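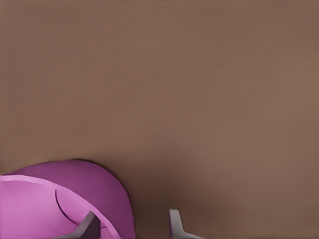

Najwa Khasawneh
Equipment Planning Lead and minute taker, Stotport Kitchenware Handling Group

Minutes, October planning meeting
Started 9:30 a.m., small conference room

1. Last month's minutes
Approved with one fix: the spare power supply goes under maintenance, so it no longer counts against the new equipment line.

2. Simulation first
Najwa showed the current simulation work, with the two gripper fingers down at the pink vessel on a plain brown surface. Lots of good discussion! The group really likes being able to try finger shapes on rounded items before paying for metal. The production side asked whether simulated grips carry over to the real line. Najwa said some will and some won't, and that we should budget for bench time either way. Agreed that any arm we buy has to come with a model we can load into our own setup, and that this goes in the written request to suppliers.

3. Arm and gripper quotes
Two quotes are in. Stoderano offers the arm and controller as one package and leaves the gripper to us. Nornia includes a two-finger gripper and swappable fingertips, which got people excited (we have wanted to try softer tips on curved shapes since spring). Nornia's delivery time is longer. Hoxha has promised a quote but wants to see our item list first.
The group leans toward Nornia but will wait for Hoxha before voting.

4. Budget
Fingertips and mounting plates: $1788, approved today so we can start on the bench.
Workstation upgrade for simulation: capped at $3000. The present machine is slow once we run more than 200 trials in a batch, and everyone who has sat waiting for it was very much in favor.
Arm purchase: held over to next meeting. Training and freight must be listed separately on every quote, as last year's freight bill caught us out.

5. Floor space
The bench by the east door is the favorite. It has power and a good clear reach on one side. Facilities will check the floor anchors and say whether the guard can open toward the aisle.

6. Actions
Najwa: send item list to Hoxha, order fingertips and plates, get 3 workstation prices.
Facilities: anchor check and a sketch of the guard.
Production: pick the first bowls and cups for bench trials.
Purchasing: ask Nornia about earlier delivery and the price of a second fingertip set.

Closed 10:45 a.m. Next meeting same room, once the Hoxha quote is in.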